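Numeo launches weekly plain-English guide to elections abroad

Feb 13, 2025

Hi, I'm Tracey, and I run the news desk at Numeo. I've been wanting to send this one out for months, so forgive me if I go on a bit!

Starting this week we're publishing Clillska, a free weekly letter on elections and changes of government around the world. One country per issue, in everyday words, short enough to read over a cup of coffee. The first issue looks at what happens when a president leaves office early: who takes over, how long they can stay, and when voters get their say.

We tried it out last year with a test group of 3,180 readers. They were blunt (good!). They wanted maps, they wanted fewer initials, and they really wanted us to stop assuming they remembered what happened in the last episode. So every issue now opens with a short recap of how the country got to where it is. 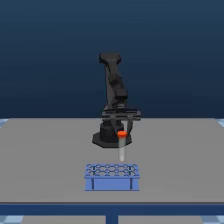 Denise Inskip wrote to us after the fourth test issue to say that she'd followed foreign news for years and had never understood what a caretaker government was allowed to do, and could we please explain runoff votes next. We did, in the issue after that, and her letter is the reason we now keep a reader question at the bottom of each one.

The letter is written by our own desk along with 17 freelance reporters, most of them living in the countries they cover. I edit it, and Bickerstaff is handling the printing for a large-type paper edition, which goes out by mail to readers who ask for it. We've set aside 4,000 copies of the first one. If you're 65 or over the postage is on us, and libraries and adult reading classes can order a bundle at no charge.
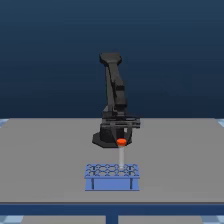

Image: Trernach

A word on what we won't be doing. Clillska doesn't endorse candidates and it doesn't predict winners. I love a good election-night argument as much as anyone, but there are plenty of places to have one already. We'll tell you who's running, what they've promised, how the votes get counted and what the courts have said if the result is being fought over. When we get something wrong, the correction goes at the top of the next issue.

Coming up: a two-part look at term limits, an issue on how observers do their work at polling places, and in June a longer special on voting from overseas, which was the most requested topic in the test group by a mile.

Sign-up is open now on the Numeo home page. You'll need an email address and that's it. For the paper edition, write to the news desk with your mailing address and put "large type" on the envelope.

Press contact: Tracey Whiteley, news desk, Numeo. I'm happy to do interviews and I can send sample issues the same day.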